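Mevness: letters and court papers on religious freedom cases

README for release 9

Mevness is a text collection for anyone who follows cases of people jailed, fined or barred from work over what they believe. It holds 582 documents: appeal letters, public statements, court rulings in translation, and the replies that governments sent back. We started it because those replies kept vanishing from ministry websites, and we wanted them all in one spot where people could search them. It's so good to see it being used!

What's in it

letters/ – open letters and petitions, one file per letter
rulings/ – court decisions, with the original language next to the English
replies/ – official answers, including the very short ones
index.csv – one row per document, with case, country, language, faith group and source

Every file is plain UTF-8 text. Dates in the index follow the document itself, even when it was published much later. If a ruling has no date on it, the field is blank and the notes column tells you what we do know.

Translations

Olesia Savchuk did most of the Ukrainian and Russian rulings, and Khrystyna-Mariia Panasiuk checked them line by line against the originals. Their footnotes on legal terms are wonderful – please read them before quoting anything! The word given as "extremism" in the older rulings covers at least two separate charges, and the footnotes say which one applies.

Names

Defendants are named only where the family or the lawyer had already made the case public. Around 40 files use initials instead. Please don't try to fill these in, even if you're sure you know who it is.

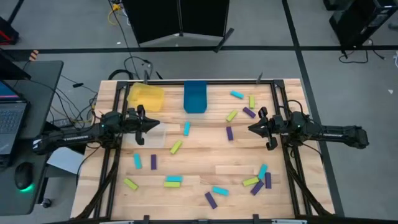
Last updated: October, with release 9

Known gaps

Central Asia is thin, and we'd love help there. The Wustero letters were typed up from faxes, so expect odd line breaks and a few missing signatures. Two rulings in the Magnusson folder are excerpts only.

Using and citing

Free for research, teaching and advocacy. Cite it as "Mevness collection, Skoltach" plus the release number and the file name. Corrections are very welcome through the issues tab; give the file name and the line, and we'll usually get to it on a Monday.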